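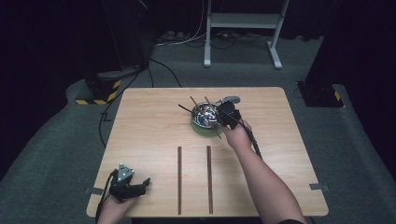
*The Moya chopstick task at the table, one gripper down in the bowl and the other by my left hand.*

December 15, 2025

Progress report to Skistero, Moya project

Hi all – this one is mostly about the bad recordings, so I'll get the good number out of the way first. We now have 1,072 recordings of the chopstick task, which puts us ahead of the plan we agreed on in April. Then comes the bad number: 300 of them can't be used as they are.

What went wrong is the opening width. Each Nisto gripper logs how far apart its fingers are, and the right one started lying to us. I'd close the pads on a chopstick and the log would say they were still a good bit open, or I'd let go and the log would lag behind and then jump. With a cup or a block you might never notice! A chopstick is so thin that a small error in width is the whole difference between holding it and not holding it, and that's why this task caught the problem and the earlier ones didn't.

I blamed the software first and lost two days to that (sorry). I swapped the two cables, swapped the ports, reinstalled the logger, and the error stayed with the same gripper every time. After that I took the thing apart. The small magnet that the width sensor reads had come loose in its seat, so it turned a little late whenever the fingers changed direction. I re-glued it, let it cure overnight and ran the width check again the next morning with the feeler gauges. It held through 16 checks in a row, and I've kept the readings in the project folder.

The left gripper passed the same check without any work. I looked over the pads and pivots while I was at it. The rubber has scuffs and worn edges by now, but I don't think that has anything to do with the width error, and I'd like to leave the pads alone until this batch is finished. New pads in the middle of a batch would give us one more thing to argue over.
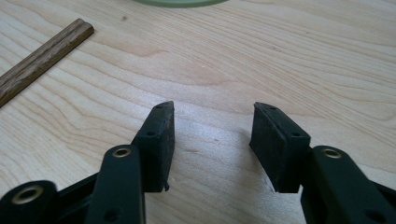 Dromier wrote back that the loose magnet is a known problem on the older Nisto units, that gluing it is fine as a stopgap, and that they would still want the sensor block replaced before we log any more long sessions. They're sending the part free of charge, which I was pleased about, though I had to ask twice.

So the plan looks like this:

- Fit the new sensor block and repeat the width check on both grippers.
- Run the check at the start and end of every session from now on. It takes 12 minutes, so we'll lose a bit of recording time each day.
- Set the 300 bad recordings aside, marked as faulty. The video is still good, and I may try to recover the widths from it, but please don't count on that.

No extra money needed for any of this. I do need a decision from you on whether the 300 have to be recorded again or whether the delivered total can drop – I can start on the repeats as soon as the part is in.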